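Picking a White: A Talk With House Painter Märta Wikström

22 August 2020

Märta Wikström has painted houses in Prunidport long enough that she now gets hired to repaint rooms she painted for the previous owners. She works out of a garage on Ollen Street with one full-time employee and a van that still has the name of her old employer, Atallah, showing faintly through the paint on the door. Most of her jobs are interiors, and most of the interiors are white.

We met on the back steps of a house she was finishing on the north side of town. She had primer on her forearms and a thermos of coffee, and she wanted to talk about light bulbs first.

"People call me after the job is done and say the color is wrong," she said. "I go over there and they've changed the bulbs. They had warm bulbs when they picked the paint, then they put in daylight bulbs from the hardware store. The wall looks blue and they think I used a different can."

Wikström grew up in a farmhouse near Hellska, a crossroads about an hour inland, where every room was the same off-white because her father bought it in five-gallon buckets. She says she didn't think about it until she started working for Atallah and had to help customers read a fan deck. The first one she was handed had 139 whites in it.

"I thought it was a joke. I held up two of them and could not tell you which was which. Then the foreman put them both on a sheet of printer paper and one went pink. You need something to compare to. Your eye doesn't know what white is on its own, it just calls the brightest thing in the room white and goes from there."

She still carries printer paper. When she visits a customer she tapes a sheet to the wall and puts the samples on top of it, then moves the whole thing to a different wall. She asks the customer to leave it up for a few days and look at it in the morning, at noon and after supper.

Many of them don't. They want to choose while she's there, and she has stopped arguing with them about it.

"I tell them once. It's their house."

Asked what separates one white from another, she said most of it comes down to a few drops of tint. A white base gets a little black, a little yellow oxide, sometimes some red or green, and the amounts are so small that a worn-out dispenser at the paint counter can throw off a gallon. For that reason she buys everything for a room at one time and mixes the cans together in a large bucket before she starts. Painters call this boxing.

"If you don't box it, you'll find out where one can ended. Usually it's in the middle of the biggest wall."

The house she was finishing is 2,080 square feet, and the owners had asked for a single white from front to back. Wikström thought that was a good choice for the layout, with wide openings between the rooms and few places to stop one color and start another. She did warn them it would look like several colors once it was up.

The living room faces north and gets a flat, cool light for most of the day. The kitchen is on the south side and has a maple floor, and by afternoon the lower half of every wall picks up yellow from it. The hallway has no windows. A bathroom looks out on a neighbor's hedge, and in summer the wall across from the window has a green cast that Wikström says no paint will get rid of.

"Grass does it, brick does it. I had a customer with a red car who parked right under the dining room window. When the sun hit the hood there was a pink patch on the ceiling. She wanted me to come back and touch it up. I asked her to move the car first."

She has firm opinions on finish. Flat paint hides bad drywall work, and she uses it on all ceilings. Eggshell goes on walls in houses with children. She will put satin on trim and doors, and she tries to talk people out of semi-gloss on any large surface. The shinier the paint, the more it reflects what is across from it, and the harder it becomes to say what color it is.

Sample boards are the part of the job she would change if she could. The small cards from the store are printed, she said, and don't have the texture of rolled paint. A customer who cares should pay for a sample pot and put two coats on a piece of poster board, leaving a bare border around the edge so that the old wall color doesn't run right up against the new one.

"Don't paint little squares on the wall. I see it all the time, seven little squares in a row over the couch. You end up comparing the squares to each other and to whatever was there before. Then I have to sand the edges down or they show through."
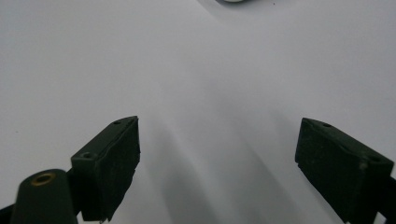 Cooler light gray on the left, a warmer white toward the upper right.

Even on one smooth surface, she said, the tone will drift from one side to the other, and a person who stares at it long enough can talk themselves into seeing a flaw. She has had customers put a finger on the spot where they think the color changes. She asks them to come back in the evening and find it again.

She charges for color visits now, which she didn't do when she started on her own. The fee covers up to 3 hours and comes off the bill if the customer goes ahead with the work. Some people pay for the visit and then paint the room themselves. Wikström has no problem with that and will tell them which roller cover to buy.

Work slowed down in April, when few people wanted anyone in the house. She spent most of that month on empty rentals and repainted her own kitchen, which had been waiting a long time. Since then the phone has been busy. People who have been home all day have noticed their walls, she said, and a lot of them are asking for the same bright, clean white they saw in a magazine or on a phone.

"A phone is lit from behind. Your wall isn't. I show them the brightest one I can get, and in a north room it looks like the inside of a refrigerator. Most of them go a step warmer after that."

Her own kitchen is a white with some gray and a small amount of yellow in it. She wouldn't give the name. Customers ask, and if she tells them, they order it without a sample and put it in a room it doesn't suit.

Her employee came out to say the second coat in the hallway was dry enough to check. Wikström put the cap on the thermos and took a work light from the back of the van. She holds it flat against the wall and walks the length of it, looking for roller marks and thin spots, and she does this in every room before she lets the owners in.

"They'll never look at it that way," she said. "But if it's good under that lamp, I don't get the call."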